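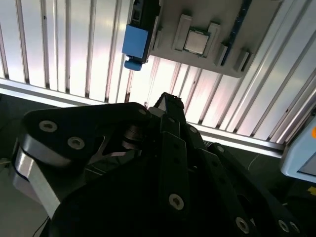

Hard Drive Work on the Office Machines

Photos: Natsumi Tamura
Posted Jun 12, 2026

Introduction

Larcombe keeps its older computers running for as long as parts can be had. The drives are the first thing to go, and most of the work on this page concerns them: how they are mounted, how they are cabled and how they come out. The write-up is by Wagner Magalhães, with corrections from Setsuko Kobori, who looks after the parts shelf and the drive records. Readers who want the full parts list should ask for the Nellusness sheet, last revised in December.

The notes assume the machine has been shut down, unplugged and left for a minute with the power button held in. Wear a wrist strap clipped to bare metal on the chassis. Keep sleeves clear of the board.

Inside the case

The drive cage is stamped metal with slots and cut-outs along its faces. A blue release tab sits near the top of it, and a dark gray tray is seated in the bay below. Trays of this general type are held by a catch and need no screws at the front. Press the catch fully before pulling. If a tray moves a little and stops, push it back and start again – forcing it bends the guides, and replacement guides are hard to find.

The data cable is the bright blue one that crosses the middle of the case in a wide arc. Leave that arc alone when closing up. A SATA cable that has been folded flat to tidy the case can give read errors that look exactly like a failing drive, and we have replaced good drives for that reason more than once.
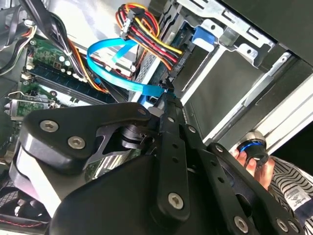 Power is the other half of the job. Pull on the connector body and never on the wires. The fit on old connectors is tight, and a slow side-to-side motion works better than a straight pull. Check that the plug is fully home before the cover goes back on. A drive that spins up and then drops out after 12 minutes or so usually has a loose power plug, and a new data cable will not cure it.

Memory slots run close to the cable path in many desktop cases. Route cables over them with enough slack that nothing presses on the modules.

Drives and carriers

Every drive is logged by Setsuko under a shelf number before it is fitted. The log stood at 367 entries when this page was put together. Drives that pass the surface test go back into use; drives that fail are marked and set aside for Minoru Higuchi, who removes the boards for spares.

Handle a bare drive by its long sides. The circuit board side has exposed parts, and skin oil on the contacts causes trouble later. When the drive is in its carrier, hold the carrier.

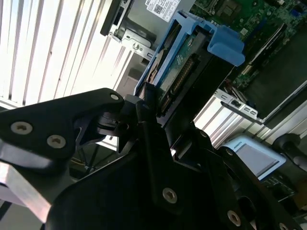 Drive in its blue carrier, circuit board side showing, with the light-blue latch handle at the upper right.

Test settings and the blank log form are kept by Kumiko Koyama. Corrections to this page go to Wagner.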